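Course Notes: Eating Between Meals
Durán School of Home Studies, July

Welcome back, everyone, and I do hope you brought your food diaries (even the messy ones, which I love best!). We begin with the snack basket, that friendly old habit of leaving a little something out for company.

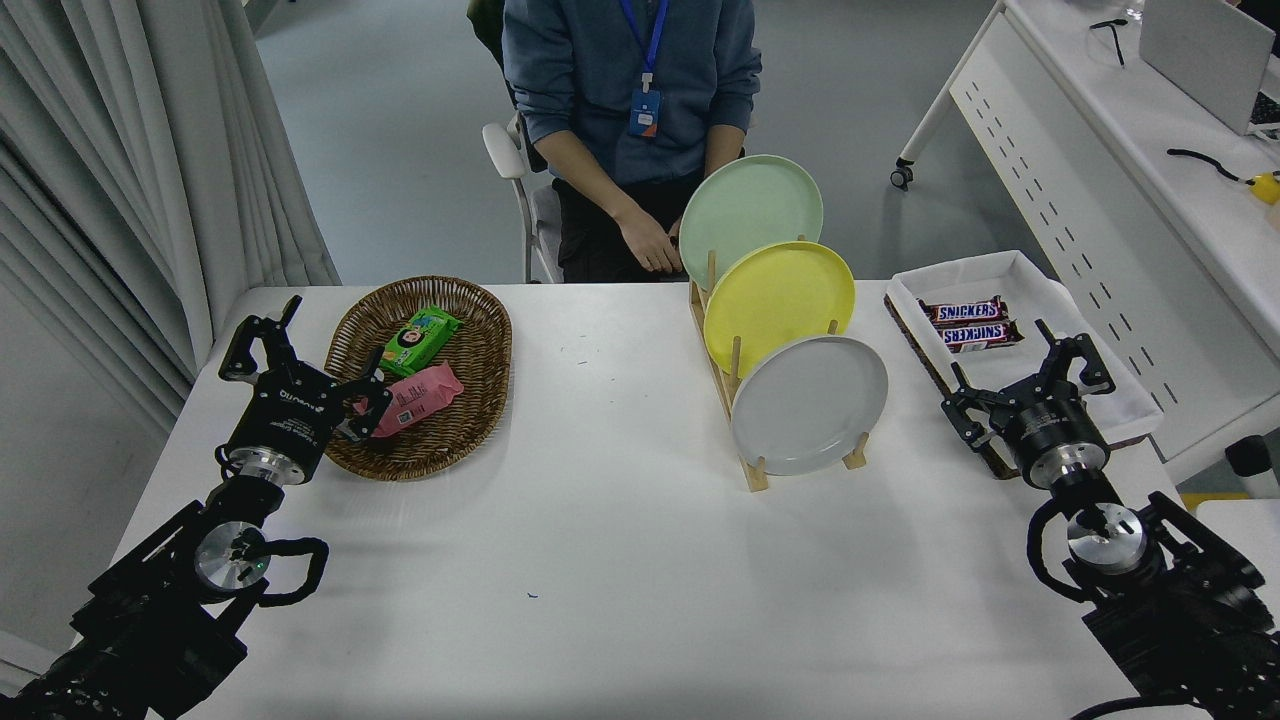
Unit 3, p. 2

Many daily guides use 2000 calories as a round number, but please don't treat it as a rule for yourself.

For next time, read the Kirkley chapter on appetite and write down when you snack and who you're with.
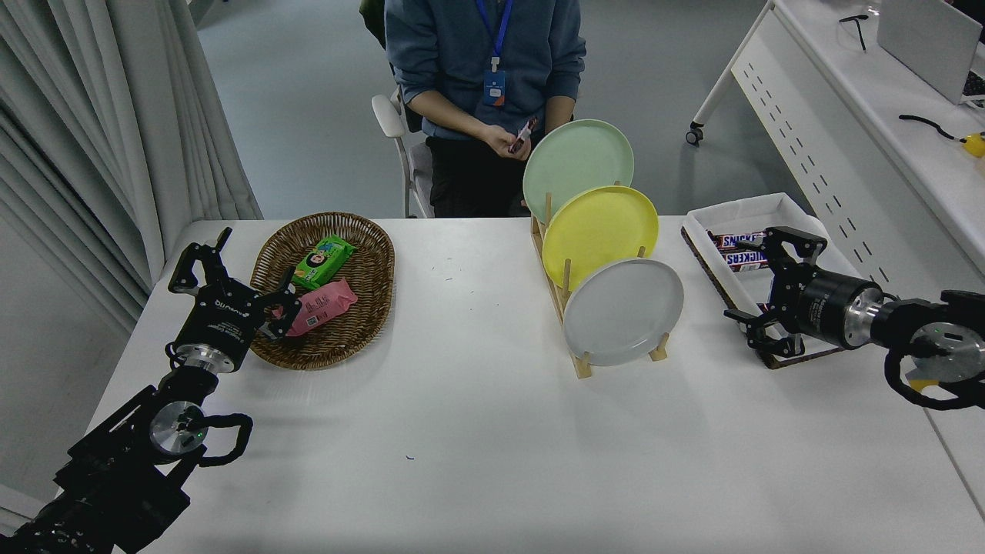

By the course instructor, Durán School

Bring a wrapper from home too, and we'll read the labels together.

This site uses cookies. Accept | Settings
© Durán School | Back to top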